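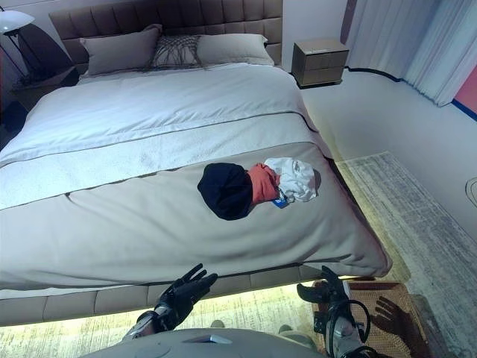

Dendero is our two-armed household robot, and the best way to get to know it is to come and watch it handle laundry! At our open days it works in a full-size bedroom, with a tufted headboard, a proper duvet and a light-gray runner over the lower part of the bed. Clothes go on the bed in a crumpled pile — navy, coral-orange and white — because soft, shapeless things are what people always want to see it deal with. Bring a sweater of your own if you like.

Each demonstration lasts 90 minutes and starts at 2 in the afternoon. Ravindra Vishwakarma runs the robot and will happily stop to answer questions about grip, reach or anything else you're curious about.

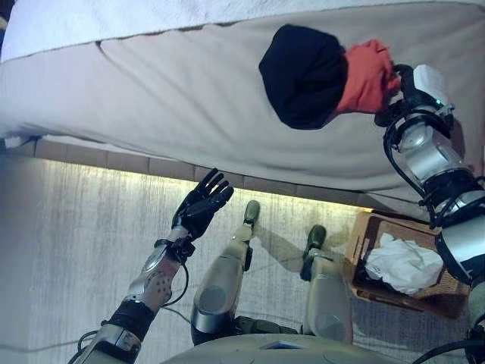 Darcy Friesen takes over for the second half, which covers the Tarkar control software and how new tasks get set up. This is the part where visitors pull their chairs closer (and where we usually run late).

The next open day is in December at the Zenlow showroom, upstairs in the Mägi building. Entry is free. Parking is behind the building — use the side door and take the stairs on your left.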